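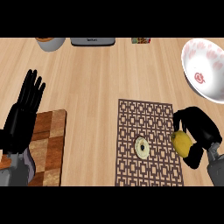

Figure 2. Household objects on a light wooden tabletop (computer rendering).

3.2 Where things get put down

Every home in our Hedstead sample had at least one surface that the household called "the table" and used as a shelf. Tenants told us, often before we had sat down, that it was normally tidier than this. We recorded the remark in 14 of the 16 households and stopped treating it as data after that.

The objects themselves were ordinary (Figure 2 gives the general idea of a mixed tabletop). What interested us was how long they stayed. Mail moved within a day if it looked like a bill and could stay for weeks if it looked like a favor. Keys had an official hook in most homes, and the hook was admired by all and used by guests.

We asked each household to keep a diary for 30 days, noting what was set down on the table and when it left. Compliance was good in the first week and imaginative in the last. One entry, from a flat in the Gil building, reads in full: "same as yesterday, but more."

Following the Gurach survey, we sorted objects into those in use, those waiting, and those forgotten. The line between the second and third groups caused most of our coding disputes – a screwdriver can wait a very long time. Where the 2 coders could not agree, we asked the household, who generally could not agree either.

The Gorkix scale of domestic clutter was of limited help at this stage. It scores a surface by how much of it is covered, and so treats a set dinner table as a mild emergency. We report its scores in Section 4 for comparison only.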